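Nola Door Wedge Set by Trekgate

Home > Hallway & Doors > Wedges, Stops & Stays > Nola

The Nola is a door wedge. We could leave it there, and for years the catalogue did, but people who have just moved house ring us up with surprisingly long questions about door wedges, so the page has grown.

If you are unpacking in a new place you will know the problem already. Doors in a house you have lived in for years have agreed to terms with you. Doors in a house you collected the keys for this morning have made no such promises. One drifts shut while you are carrying a mattress. Another swings open at night, slowly, with a noise. The previous owners, who mentioned the boiler and the bin days, did not mention this.

The Nola comes as a pair, in natural rubber, with a ribbed underside and a loop of cotton cord at the thick end so that you can hang it up when the door is allowed to move again. It is a plain thing. It was drawn up by Ileana Mocanu, who had spent a winter in a rented cottage in Faltdale with four doors and no two gaps the same, and who came to us with a wedge she had whittled out of a chair leg. We have kept her slope and dropped the chair leg.

What's in the box

Two wedges, one low and one tall
Two cotton hanging loops, already fitted
One brass hook with screw
A folded card of instructions, which is mostly a drawing of an arrow

Sizes and materials

Low wedge: fits gaps up to 18 mm
Tall wedge: fits gaps of 10 mm and over
Length, both: 90 mm
Weight of the pair: 300 g
Colours: slate, oatmeal, brick
Made from: natural rubber, undyed cotton, brass

The overlap between the two is deliberate. Most gaps under most doors fall somewhere in the middle, and there you may use whichever wedge the dog hasn't got.

Which wedge for which floor

On tile, vinyl and sealed boards the ribbed underside does the work. Wipe the floor first. A wedge on a dusty floor is a small sledge, and moving house produces more dust than anyone budgets for.

On short carpet either wedge is fine, though the tall one bites better. On deep carpet we would point you to a hook and eye, or to a heavy object you are fond of. We sell the Nägeli iron doorstop for this purpose. It costs more, it will outlive you, and it should not be met in bare feet.

On new laminate, check what the maker says about rubber before leaving a wedge in one spot for months. Some rubber can mark some finishes, and we would sooner you read a dull leaflet now than write us an interesting letter in December.

On stone with any wobble to it, try both. Push gently with the side of the foot. Kicking it in feels decisive but only means you will need a second person to get it out.

Fitting

Open the door to where you want it. Slide the thin end under the edge furthest from the hinges, on the side the door wants to close towards. Press until it stops. Putting the wedge near the hinges gives you less hold and puts a strain on the screws, which in an older house may be held in by paint.

For removal vans and sofa days, use both wedges on the same door, one each side. It won't budge in either direction and you can swear at the sofa with your full attention.

Please don't wedge a fire door. If your new place is a flat, the front door very probably is one, and there may be others inside. They are meant to shut.

As a present

A good third of our Nola orders go to somebody else's address, usually with a note saying "for the new house". It is not a glamorous gift. It will not be unwrapped to gasps, and it will be put on the windowsill beside a scented candle while people admire the candle. By the following week it will be under the kitchen door and the candle will still be on the windowsill.

We can wrap it in brown paper with a tag. Write your message in the box at checkout and keep it short, as the tag is small and so is our handwriting. If you don't know the colour of their floors, slate is safe. Brick is for people whose taste you know well.
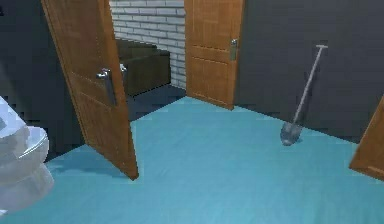
Will the Nola hold a heavy wooden door?

Most solid internal doors give it no trouble, provided the gap is within range and the floor is clean. For a really heavy one, use the tall wedge at the outer edge, or use the pair.

Looking after it

Wash it in warm water with a drop of washing-up liquid when it stops gripping. Dry it before it goes back on wood. Keep it off radiators and out of the sun on that windowsill, where the rubber will slowly go hard. The cord can be snipped off if you don't care for it, and we promise not to tell Ileana.

New rubber has a smell. It fades after a few days in an airy room — sooner if you take it out of the box, which a few customers have not.

Delivery and returns

Orders are packed at our Faltdale workshop and go by ordinary post. The box is slim enough for most letterboxes. If you have only just moved, do check that the address on your account is the new one. We have had a number of wedges delivered to people who had no idea why they were getting them, and only some of those came back.

Unused sets can be returned in their box for a refund. Used ones can be returned if there is a fault. A door that is annoying in some new way is not, regrettably, a fault in the wedge.

Goes well with

Nägeli iron doorstop
Trekgate felt draught strip
Trekgate brass cabin hook

Page last updated July 13, 2021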